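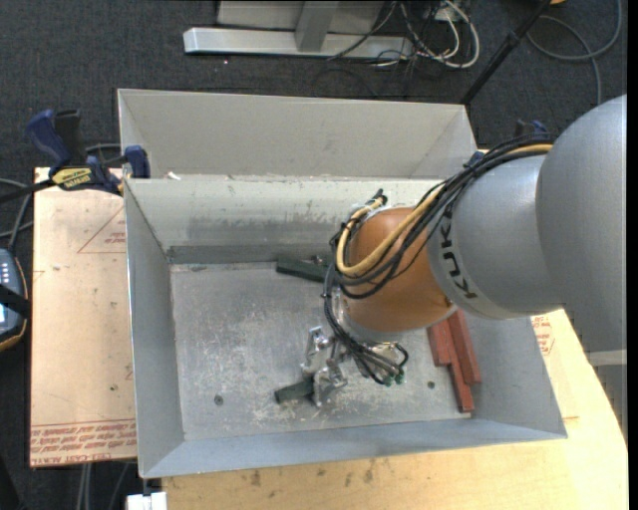
Short Fiction / Workplace / 5 min read

September
by Primo Grasso

The Floor of Bin 8

The work order said to measure the wear and recommend repair or replacement. Saithong read it twice and put it under the clipboard spring.

Bin 8 had been in service at Pulia longer than he had. The sheet metal was light grey where nothing touched it, at the upper panel, and got darker on the way down. The back wall carried scuffs at the height where green blocks had come in against it. The floor was all scratches. He laid the straightedge across it, front to back, and slid a feeler gauge underneath.

He wrote down the reading. He moved the straightedge and wrote down the next one.

The deepest wear was near the hole at the front left. The drawing gave no purpose for the holes. The drawing was by Tabrizi, sheet 2744, and Tabrizi had retired to the coast and did not answer letters. Saithong had once asked the Altetard office whether the holes were drains. The office replied that the bin was not rated for liquids.

"So they are not drains," said Pluker, the shift lead.

"They didn't say that."

Pluker looked at the floor of the bin for a while. He had a replacement quote in his pocket, valid until Friday. The new bin was the same in every dimension, with the holes left out.

"What do you put down for condition?" he asked.

The form allowed a number from 1 to 99. Saithong had seen people write 50 for everything. He ran his thumb along the slope of the left wall, down to where it met the floor. The seam was sound. The scratches had no direction he could find. They crossed each other until the metal looked brushed, and in a few places there were whitish marks where something had come down on a corner.

He thought of the blocks, roughly the weight of a shoe, set down and picked up for years. None of it had gone through. The wear at the worst point was still inside the limit – not by much.

"It's a floor," he said. "It's been used as a floor."

"That isn't a number."

Saithong wrote 25, then the date of the next inspection, then his initials. Under remarks he wrote: holes, two, purpose unknown, retain. Pluker read it, folded the quote along its old crease, and went back to the office to call the supplier.

Comments

millwright_dan: We had a drawing like that. Holes were for the lifting pins at the fab shop.

Thanakorn Saithong: My family name in a story about a feeler gauge. I have sent it to my brother.

K. Orr: Is 25 good or bad? The form never says which end is worse.

millwright_dan: Depends who printed the form.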